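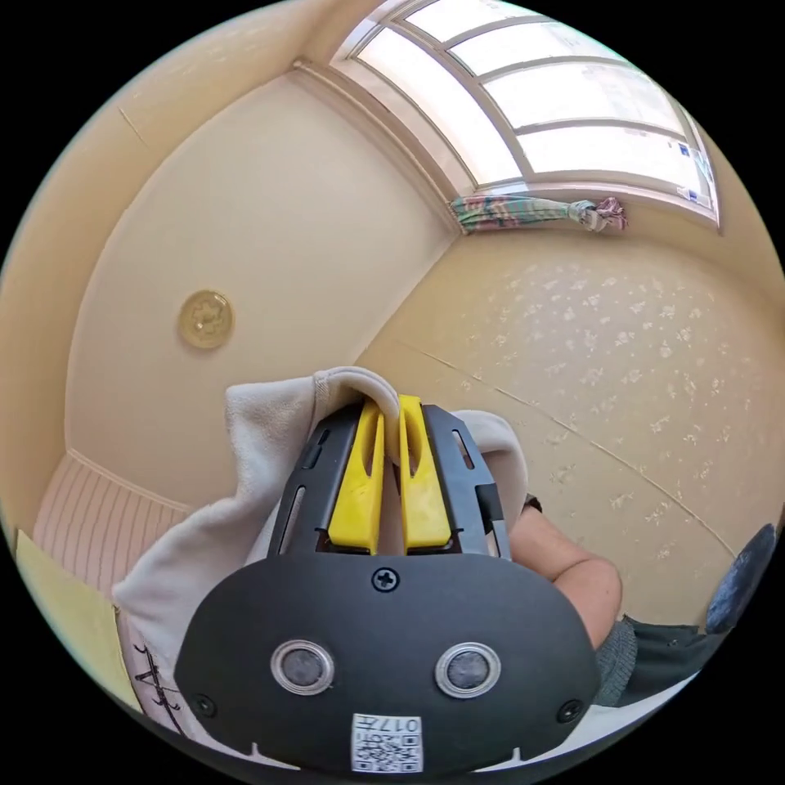 A light grey-white cloth, held up towards the ceiling.

PRESS RELEASE
November 12, 2023

Cladthorpe linen bank to open second collection point in Grurkbridge

For immediate use

Cladthorpe Linen Bank is opening a second drop-off point, at the old ticket office in Grurkbridge. Doors open 10am. Free parking behind, entrance on Mill Lane.

The bank takes in clean used bedding, towels and table linen and passes it on to households setting up home with very little. Started in July in a single room in Cladthorpe. Has given out 1,858 items so far, to 311 households. Demand from the Grurkbridge side has been heavy and the bus over is 41 minutes each way, with bags. Hence the new site.

Wanted most: single duvet covers, fitted sheets (any size), bath towels, cot sheets. Plain cotton goes fastest. Curtains also welcome if the hooks are taken out first.

Not wanted: pillows, electric blankets, anything torn or stained. Please wash everything before you bring it. We have no machines on site at Grurkbridge and wont have untill the spring.

Sorting and folding stays at Cladthorpe for now. A van from Politis Laundry will run between the two sites twice a week, free of charge, and the firm is also taking on the heavier washing. Shelving for the ticket office was paid for by Girmont Housing Trust, who have agreed to cover the rent for 2 years.

Anyone needing linen can ask in person at either site. No referral letter, no forms beyond a name and a postcode. Parcels are made up while you wait where stock allows, otherwise ready by the next session.

Bags left outside when the doors are shut get rained on and have to be thrown away, so please keep to opening times. Grurkbridge hours are 10am to 2pm to begin with. Cladthorpe hours are unchanged.

Press visits to either site by arrangment. Please contact the Cladthorpe office first.

ENDS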